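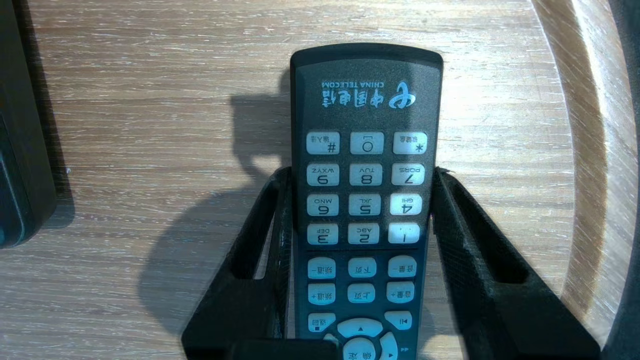 Standing on its head. China Telecom remote, charcoal, gray keys, logo in pale blue.

The Remote Drawer: A Gallery

Updated March 4, 2026

Every household has a drawer like ours. It began with one remote for one television, and over 13 years it became a retirement home. Last December I decided to empty it, keep whatever still had a job and photograph whatever didn't. The keeping part went quickly. Most of what follows is a record of the rest, though the gallery only has its first picture so far. The others go up as I get to them, in no order anyone should try to defend.

Notes on No. 1

A number pad laid out like a phone's, letters and all, so the 9 key carries WXYZ and the 7 gets PQRS. I have never spelled a word with a television remote and I don't plan to start. Turn the thing over end to end and the pound key, the zero and the star come out on top, which makes dialing up channel 377 feel like a small exam.

Channel, page and volume each get an up and a down, all labeled in Chinese. I like that pages have the same standing as volume. My own set-top box buries paging in a menu, and I have complained about it to people who had only asked how I was.

The plastic has a faint speckle and a matte finish. Glossy remotes look good for one afternoon and then belong to your thumbs forever.

Still to come

The Gasora, which has a button marked MODE and no other opinions. I pressed it for years.

The Jetex universal. It claimed to run 9 devices and ran the neighbor's fan.

The Ouazzani, from a radio we gave away. The radio left, the remote stayed. This happens more than you'd think — I have 7 remotes in the same position.

The Birkberg, long as a ruler, with a sliding cover over the buttons you need and none over the ones you don't.

If you recognize one of these and still own the machine it goes with, write to me through the contact page. I'll mail it to you, batteries not included. The battery drawer is a separate gallery.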